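Anselmo Falcão on keeping a stone-look counter clean

24 September 2023

Anselmo Falcão has cleaned rental apartments for 11 years, most of them in the Holanda building, where he looks after the kitchens between guests. We talked at the end of his shift about counters, cloths and what people do wrong with both.

He starts every kitchen the same way, with everything off the counter. "If you clean around the toaster, you haven't cleaned," he said. "You've made a shape." The toaster, the kettle and the knife block go on the dining table and stay there until he is done.

Many of the kitchens he works in have marble patterns on the counters, some real and some not. He treats them all as if they were real. That means no vinegar, no lemon and no powder cleanser. He uses warm water and a few drops of dish soap, and he wrings the cloth out hard first.

"The veins hide things," Falcão said. "Gray on white, you don't see a coffee ring. You have to put your head down near the counter and look across it with the light behind. Or use your hand. Your hand finds sugar before your eyes do."
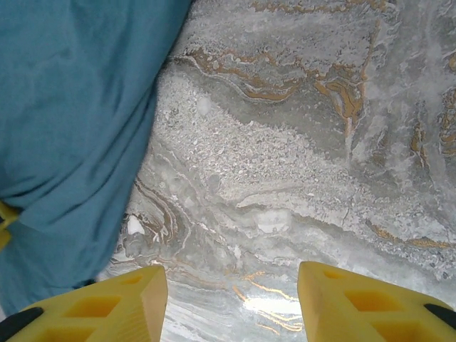
A teal-blue cloth on a marble-patterned surface.

He is particular about cloths. He buys them by the bundle from Erberg, and over the years he has sorted them by color: blues and greens for the kitchen, white for glass, anything dark for floors. He used to buy a thicker cloth from Trarnover but gave it up when it began leaving lint.

Folding matters to him as well. He folds a cloth in half and in half again, wipes with one face, then turns to the next. When all the faces are used, it goes in the wash bag. "People ball it up and push," he said. "Then you get streaks, and they blame the soap."

The wash is at 60 degrees Celsius, with no fabric softener, which he says leaves a film that ends up on the counter. He dries the cloths on a rack by the window. A busy week in May can mean up to 800 cloths for the whole building, and he shares that laundry with two coworkers.

Asked how long a counter should take, he said 10 minutes, including the drying. He goes over the surface a second time with a dry cloth, following the long side, and checks the strip along the wall where crumbs collect.

At home, he admitted, he is less strict. His own counter is plain white laminate, and he wipes it after dinner with whatever is hanging on the oven door. "My wife does the toaster," he said.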